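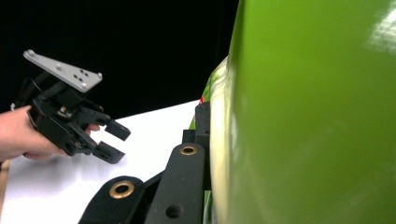
How do I get a bus pass refund after moving out of Peltevville?

I bought the annual Tonance pass in December and then my job moved me to Nernalden, where the buses run on a totally different card. There's still 200 dollars on mine (I loaded extra, silly me) and the website just sends me in circles. I fill out the form, it tells me to log in, I log in and the form is blank again. Has anyone gotten real money back, or do they only do credit? I'd mail the card in if I knew where!

posted by busless_in_n

I got mine back last spring, so don't give up! Skip the online form completely and go to the counter at the Kostiuk Street station with the card and a photo ID. They hand you a paper form, and there's a box on the second page for "left service area" – check that one or they'll treat it like a lost card. I had to show a lease too, but a utility bill was fine for my sister. The check took 21 days. They kept 20 dollars as a processing fee, which annoyed me, but it beats losing the whole thing. If you can't make the drive, call and ask them to mail you the form. The phone line opens at 8 in the morning and I'd call right then, by lunchtime I was on hold forever. Oh, and take a picture of both sides of the card before you hand it over.

posted by mapleporch804

They only gave me credit but that was a monthly pass so maybe it's different. You could always sell it to somebody still living there?

posted by gregarious_goat

Don't sell an annual one, it has your name on it and drivers do check.

posted by tunafish_tues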